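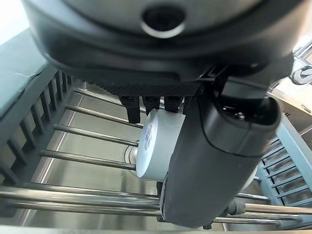

Clolumel mail app drops old sync method, users told to re-add accounts

Clolumel has released version 14 of its mail app for phones and tablets, and the update removes the background sync service the app has used since it first came out. Anyone who set up an account under the old service will need to add it again before new mail shows up. The old service stays on for existing installs until the end of August and will then be shut off.

The change affects the free and paid versions of the app. It doesn't affect people who read their Clolumel mail in a web browser, and it doesn't affect mail stored on the server. Messages that exist only on the phone are a different matter, and the company is asking users to check for those first.

The new sync service is made by Kodbridge, which already handles calendar sharing in the desktop version. Clolumel said in its release notes that the old service woke the phone too often and was the main cause of the battery complaints it received over the past year. Under the new one, the phone keeps a single connection open and the server sends a notice when mail comes in.

Accounts at outside providers can still be used in the app. They will be checked on a schedule, as before, with a choice of every 11 minutes, every hour, or only when the app is opened. The odd figure for the shortest interval is not explained in the release notes. In version 13 it was five minutes, and several people on the Clolumel support forum have asked for the shorter setting to come back.

What has to be done

After the update installs, the app opens to a notice with two buttons, Add Again and Later. Choosing Later leaves the account in place with a gray mark beside it. Mail already downloaded can be read, and messages can be written, but nothing is sent or received until the account is added again. Messages written in this state sit in the Outbox with no warning, which caught out a number of early testers.

Choosing Add Again asks for the address and password. Users who have two-step sign-in turned on will get a code by text message, or can use one from a code app. The app then downloads mail from the last 30 days by default. To get more than that, open Settings, tap the account name, tap Download History, and pick a longer period. The All setting works but can take several hours on a large mailbox, and the app has to stay open on older phones.

Signatures are not carried over. The text has to be copied out before the account is removed, or typed in again. The same goes for notification sounds picked for individual contacts, swipe actions, and any folder shortcuts on the main screen. Rules that sort mail into folders are kept if they were made on the website. Rules made in the app are lost.

Contacts saved to the phone's own address book are left alone. Contacts saved only inside the mail app are uploaded to the server when the account is added again, where they appear in a group called Phone. Duplicates are not merged.
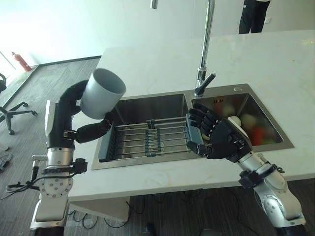

Natnael Feyisa wrote on the support forum that he had lost four years of saved drafts when he tapped Add Again without reading the second screen. He said the drafts had been in a folder marked On This Phone and that he had assumed it was backed up like everything else. "There is one line about it and it's in smaller type than the button," he wrote.

A Clolumel support post under his message said local folders are deleted when an account is removed and can't be recovered through the app. It said that a phone backup made before the update might hold a copy, and gave the steps for restoring one. The company has since changed the help page so that the paragraph on local folders comes first. The screen in the app is the same for now, and the post said a clearer version is planned for the next release.

To save a local folder ahead of time, open it, tap Select, tap All, and then tap Copy to Server. The copy goes into a new folder of the same name. Folders with more than 600 messages have to be copied in parts, and the app stops with an error if that limit is passed. Attachments are copied with the messages, so it is best done on Wi-Fi.

Drafts are a special case. They can be copied to the server in the same way, but they arrive as ordinary messages and have to be opened with Edit as New to be worked on again. The time shown on each one will be the time it was copied.

Work accounts

Businesses that manage phones centrally have a longer deadline. Administrators can hold their phones at version 13 by turning off automatic updates for the app in the management console, and Clolumel says the old service will keep answering managed phones after the general cutoff. It has not given an end date for those.

Kodbridge has put out a separate guide for administrators. The main points are that the firewall must allow the new server addresses, that the old ones should be left in place until every phone has moved, and that shared mailboxes need to be given permission again one at a time. Shared mailboxes that haven't been given permission will appear in the folder list with nothing inside. 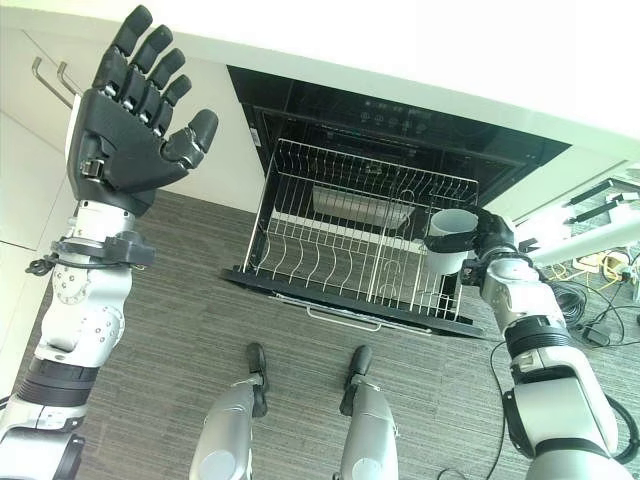 The guide also covers the case of people with one phone for work and home. If both accounts are in the same copy of the app, the work account can be held back and the personal one moved, but the two will use different sync services during that period and battery use will be higher than with either alone. The guide suggests moving both on the same day if the employer allows it.

Remote wipe works differently after the change. Under the old service, an administrator could erase mail from a lost phone only when the phone next checked in. Now the command is sent at once if the phone is on and has a signal, and is held on the server if not. The wipe covers the mail app and its attachments. It doesn't touch photos, text messages, or other apps, and the confirmation message has been reworded to say so.

Eldana Lencho asked in the comments under the guide whether phones that had been held at version 13 could be moved in groups. The reply was that they can, by making a device group in the console and turning updates back on for that group only. Phones pick up the new setting when they next connect, usually overnight if they are charging.

Older phones

Version 14 will not install on phones that can't run the new sync service. The app store listing shows this as "not compatible with this device" and gives no further detail. On those phones the existing app will go on opening after August, but it won't fetch mail.

Clolumel's suggestion for these users is to set up the account in the mail program that came with the phone. The incoming server type should be IMAP, with SSL turned on, and the full email address goes in as the user name. An app password is needed if two-step sign-in is on. It is made on the website under Security, then App Passwords, and shown only once, so it should be entered on the phone before the page is closed. The regular password will be refused with a message that says the server can't be reached, although the server is fine.

Calendars can be added the same way on most phones, under the heading for CalDAV accounts. Shared calendars show up as read-only there.
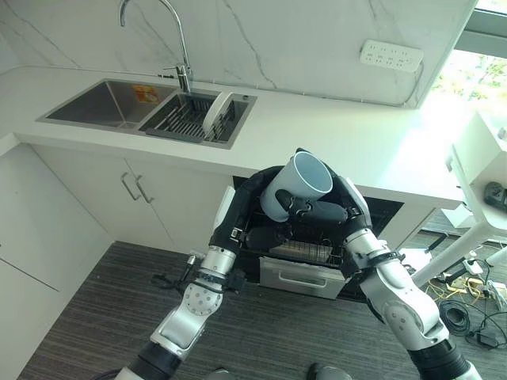

Known problems

The release notes list a few faults that are still being worked on. The unread count on the app icon may be wrong for the first day. Search covers only downloaded mail until the server has finished building an index, and there's no progress bar for that. On tablets held sideways, the Send button can be hidden behind the keyboard, and turning the tablet upright brings it back. Notifications may arrive twice if the old app was never opened after its last update, which is fixed by restarting the phone.

Folders with an accent or other mark in the name were being shown blank in the first build. A small update, 14.2, went out on Saturday and corrects this. It also fixes a crash when replying to a message with a calendar invitation attached. Phones with automatic updates turned on should have it already, and the version number can be checked under Settings, then About.

Users who have not yet updated and would like to wait can turn off automatic updates for the app in the app store. The old version can't be downloaded again once it has been replaced. Removing version 14 and reinstalling will bring back version 14.

The price of the paid version is unchanged. Purchases made under the old version are recognized after signing in, and anyone who still sees the upgrade banner should tap Restore Purchase at the bottom of the Settings page. Family plans have to be restored by the person who bought the plan, after which the other members will see the change the next time they open the app.

Support by phone is open from 9 a.m. on weekdays. Questions sent through the form in the app go to the same team, but the form can't be used from an account that has not been added again, so those users should write from the website.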